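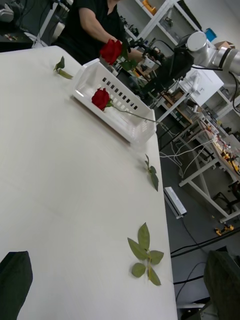 Figure 7. Basket and single stems on the work table.

7. Flower arranging (household chores, trial group 2)

7.1 Scope
The Walard two-arm system is not yet approved for unattended flower arranging. Sorting and gripping single stems may be tried under supervision. Finishing a vase remains a task for a person.

7.2 Preparing the table
1. Clear the table of everything except the basket, the holder and the stems.
2. Check each stem for loose leaves. Leaves that have come away should be collected before the next run.

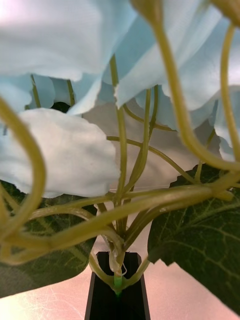

3. Confirm that the stems in the holder are not tangled. Coated wire stems catch on one another, and the arm cannot yet tell one from the next with any confidence.
4. Load programme 773 and select the slow setting.

CAUTION: Keep hands clear of both grippers while the programme is running. 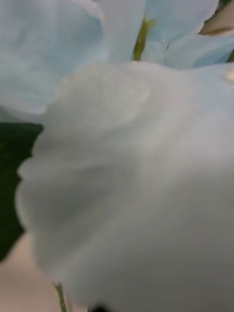

5. Grip the stem below the lowest leaf. Fabric petals crease easily – do not allow the gripper to close on a bloom.
6. If the wrist view is filled by petals, pause the programme, draw the arm back and begin again from step 5.

Note: Two failed grips in succession end the trial. Record the result and reset.
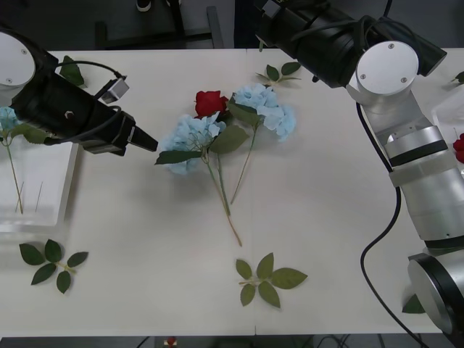 7.3 After the trial
Return both arms to the rest position before sorting the stems.

Comments (3)

benj_works: We run Benjelloun grippers in Castovville. Does step 5 apply to them as well?

Brillura support: Yes, with the slow setting.

potting_shed: Still quicker by hand, then. I shall ask again in May.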